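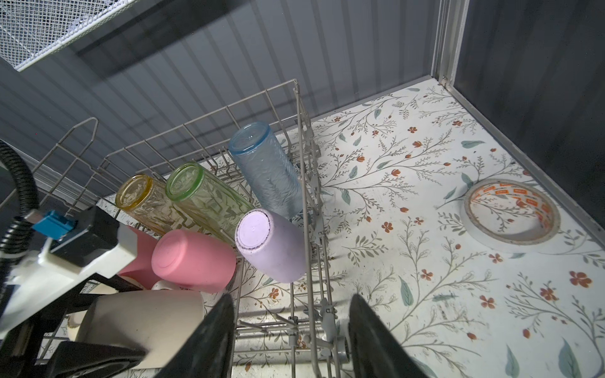

Tumblers in the rack, gray wire on the floral print

My physio, Berenice Orozco, put me onto the Jirker hand exerciser after my wrist surgery in June, when the public waiting list for hand therapy had blown out and I was getting a bit desperate (and grumpy, ask my family!). It cost me $99, it comes with 5 resistance bands, and the booklet is lovely and clear, with big print and exercises you can do in front of the telly. I'm up to the green band now and can open my own jam jars again, which I'm chuffed about. The grip is a touch fat for small hands, and the carry pouch is rubbish. It won't replace a proper appointment, and I do wish my health fund covered it, but I'd happily buy it again. Four stars from me.

Nosipho Fourie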